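## 3.2 Setup and upkeep of the hand-held gripper
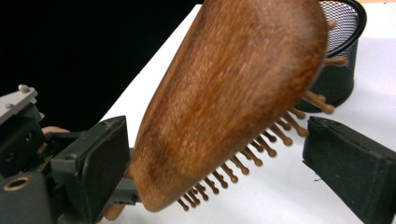

Handling Systems Group, Department of Mechanical Engineering, Onivura

**Figure 4.** Hand-held gripper with a wooden paddle brush between its finger pads. The left pad presses near the handle; there is a gap between the right pad and the ball-tipped pins.

The Grornimeck gripper was used for all recordings at the Sarnus bench. The operator holds it by the housing, and the camera looks down between the two fingers. The bench is a white table with a black backdrop.

Finger pads were the part that needed the most care. Dust and scuff marks, as seen on the right pad in Figure 4, lower the grip on smooth wood. We wiped both pads with a damp cloth after every 100 grasps and let them dry before the next run. Pads were replaced in pairs after 600 grasps. A single new pad closed off center against an old one, and the linkage then had to be set again.

The bolts on the silver bracket were checked at the start of each session. Early in the work they came loose after 11 sessions, and the left finger drifted outward under load. Przemysław Piątek refitted them with thread lock in January, and the fault did not return.

Objects with an uneven outline were harder to center. With the brush, the pins fan out on one side of the head, so one pad can meet the handle while the other is still clear of the pins. For such objects we lowered the closing speed to setting 7 and kept it there until both pads made contact. Sivaprasad Chowdary logged each change of setting in the bench record, along with the pad pair in use.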